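Review: The Stetbridge Practice Arm, simulator edition, after a term with our robotics club

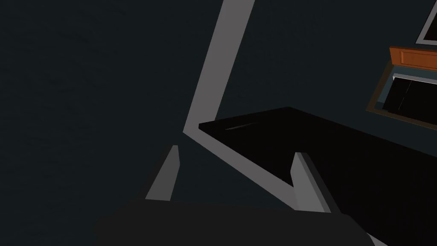

Drakbridge Club Circular, issue 226, page 4

I have been meaning to write this one up since January, and Oriana Cisternas has been very patient with me, so thank you, Oriana, for holding the page open. Our club bought a seat of the Stetbridge Practice Arm for the students who couldn't all get time on the real arm on Friday afternoons. It's a program you install on an ordinary computer. You get a simulated arm with a two-finger gripper, a handful of furnished rooms for it to work in, and a view from just behind the fingers, which is where our students ended up spending nearly all their time.

I'll start with that view, as it's the part I love most. You look out over the dark palm of the gripper with the two gray fingers sticking up in front of you, and the whole job is to get the gap between them where you want it. On our real arm the kids stand off to the side and steer by guesswork and shouting. After a few weeks with the hand view they began to talk about the gap itself – how wide, which finger is closer, what's going to bump first – and that carried straight over to the bench. Musyoka Kashindye, who had been knocking blocks over since the day he joined, started stopping short and checking both fingertips before he closed. I could have hugged the computer!

The rooms are nicely done, up to a point. There are drawers with a warm orange-brown wood finish and a little inset panel on the front, there are picture frames on the walls, and the students enjoy having somewhere that feels like a home to poke around in (they spend far too long choosing one, but never mind). It makes a change from the plain gray floor in Cunetti, the program we used before, where I think we all went a bit stir-crazy.

Now for my one big complaint, and it is the lighting. It can get terribly dark in there. You may have a wall that's close to black, and in front of it a big flat black surface with hardly more than a thin streak of shine near one corner, and you're supposed to judge how far the fingertip is from it. In a spot like that the light gray bar stands out beautifully and almost everything else sinks away. Heriberto Cuevas and I had a long, friendly argument over whether the black thing was a tabletop or the lid of something, and I don't believe we ever settled it. The right finger looked as if it was up against the edge, and from that one view I couldn't have told you whether it was touching or just lined up with it.

Ronaldo Quiambao, who coaches the older group, thinks this is good for them. Real kitchens have dark corners, he says, and a student who has only practiced in bright light will come unstuck at the first competition held in a gym with half the lamps out. I see his point, and I'd still like a brightness slider. We turned up the monitors, pulled the blinds, and got by.

Setup took me most of an evening, and I am not quick at these things. The guide is clear until you reach the page on controllers, where it suddenly assumes you own the Stetbridge one. We don't. Our old Nic Giolla joysticks worked in the end, after Wekesa Okoth found that the open and close buttons were swapped and had to be set by hand for each student. Write the settings down once you have them! We lost ours after an update and had to do it all again. It also runs slowly on our older laptops, so we put the younger ones in pairs on the good machines, one driving and one calling out the distances, and they liked that better than working alone anyway.

As for price, we paid 373 for the year, which is a lot of bake sales for a club our size. Against that, we didn't break a single finger on the real arm all term, and a replacement set isn't cheap either. By my log the students put in about 3 times the practice they'd have had on the bench alone.

Would I buy it again? Yes, I would, and I've already asked for it in next year's budget. I'd suggest starting beginners in the brighter rooms and saving the gloomy ones until they have a feel for the gripper. If another club has found a way to lift the shadows without washing out the walls, please write in to the Circular, and I'll try it the same week.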